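About Callness

Callness is a publisher of illustrated books about boats, shipyards and the people who design them. We work mainly with yacht builders who want a proper record of their company, and with design historians who have a subject but no press. Our office is in Bronden, two streets from the harbor, above the old customs store.

The company began as the print department of Rosser, a boatyard that needed brochures and owner's manuals. When the yard moved to Hultdale, the print department stayed behind and took on work from other builders. The first full-length book was a history of the Hultdale slipways, 108 pages long, with plans redrawn by hand from the yard's own files. It is out of print, but the Bronden library has a copy that can be read on request.

We publish 2 books a year, one in spring and one in November. A typical title takes eighteen months from the first meeting to delivery. The text is written in-house or by an author the client chooses. Plans and line drawings are checked against the originals before layout starts, and the client sees proofs at three stages. 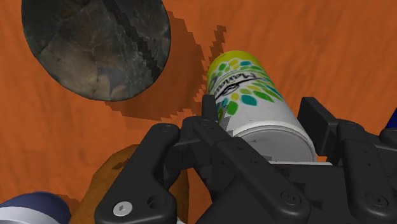
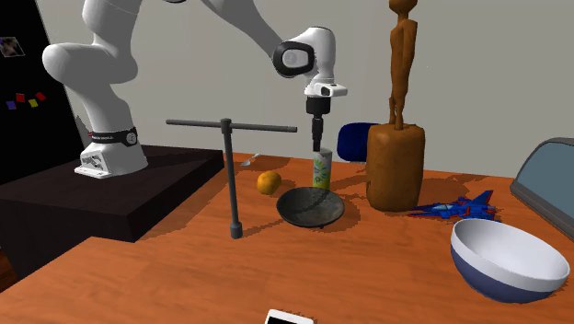

Images: Callness picture desk. All rights reserved.

Print runs are small. The most recent title, a study of interior joinery on motor yachts, was printed in 1,530 copies, and most of them went to subscribers and museum shops. We do not reprint automatically. If a book sells out, we keep a list of names and decide once a year whether there is enough interest.

We also look after an archive of drawings, launch programs, price lists and correspondence. The catalog was last updated on January 24, 2018, and held 2,022 items at that point. Most came from yards that closed or changed hands. Researchers may visit by appointment. Copies can be ordered for study, but anything meant for publication needs written permission from the owner of the material, and we can tell you who that is.

Builders who are thinking about a book should write to the office with a short note on the company, the years to be covered and what records survive. It helps to know early on if the plans are on paper or film. We answer all such letters, including the ones we have to turn down.

Bookstores can order direct or through our distributor in Hultdale. Trade terms are sent on request. Review copies are available as PDF files only.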